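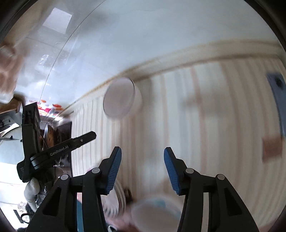 Food Left on Plates in a School Lunchroom

Aba Appiah
March 1, 2018

1. Why I chose this topic

Our lunchroom in Tendutside changed its menu in January, and after that I heard a lot of complaints about waste. I wanted to know how much food was thrown away and which dishes were left most often.

2. What I did

I collected leftovers on 20 school days. Students scraped their plates into three buckets: one for vegetables, one for starch (rice, potatoes, pasta) and one for everything else. I weighed the buckets after the last lunch period on a Latow kitchen scale. On one day the scale's battery died, so I only have results for 19 days. Bones and fruit peels went in a separate bag and were not weighed.

I also gave out a short survey and got 40 back.

3. Results

The total for the 19 days was 313 pounds. Starch was the heaviest bucket on most days, and rice days were the worst. Vegetables came second - mainly cooked carrots and green beans. Raw vegetables were hardly ever left.
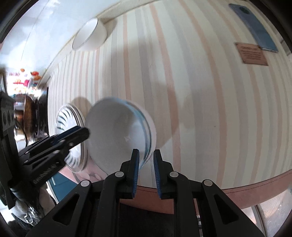
In the survey, the most common reason for leaving food was that the serving was too big. The second was not enough time to eat. Very few people wrote that they disliked the taste, which surprised me after the complaints I had heard.

4. Problems

Wet food weighs more than dry food, so soup days look worse than they should. Some students also skipped the buckets and used the hallway trash can. I would move that can next time.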